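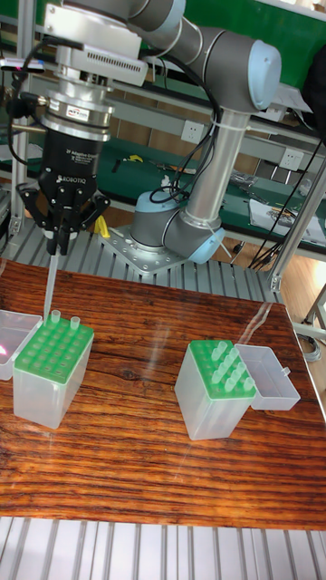 Visit report: Kandivance open day, Tulluvcombe, May

Kandivance opened its test hall in Tulluvcombe to visitors for one afternoon in May. I went with a single question, the one our readers send in most often: can a machine yet do the small, dull jobs of a kitchen or a shop floor without a person standing by?

The first bench dealt with moving pipette tips between two racked boxes. It is laboratory work, but the handling is close to putting cutlery away or restocking a peg board. The arm carries a Robotiq two-finger adaptive gripper and takes one tip at a time, held upright. A tip is light, clear and tapered, and a rack hole leaves little room for error. Staff gave the log for the week as 1,258 transfers. They did not have a separate figure for tips dropped or set down crooked, and I would want that before drawing any conclusion.

Speed is the weak point. A person with a multichannel pipette picks up a row of tips in one push. Single transfers make sense only where the work can run overnight — which is how most visitors from small labs seemed to be thinking of it.

The second bench was towel folding, on a machine called Su. It managed 4 hand towels during my visit and stopped on the next, a thicker one with a fringe. A member of staff reset it by hand. The folds were square enough for a shop shelf.

Shelf filling was shown on film only, from a trial in a Prurkberg grocery. The stock list ran to almost 2,000 lines, of which the system was cleared to handle 650, mainly boxes and tins. Bags, nets and soft fruit were left to the night staff.

On this showing, fixed and repeated jobs with rigid objects are within reach, provided the layout stays put. Cloth is improving. Nothing in the hall dealt with a cluttered sink, and the question went unanswered when it was put at the closing talk.

The car park is small and the hall shuts at 5 pm. Tea was free, sandwiches were not.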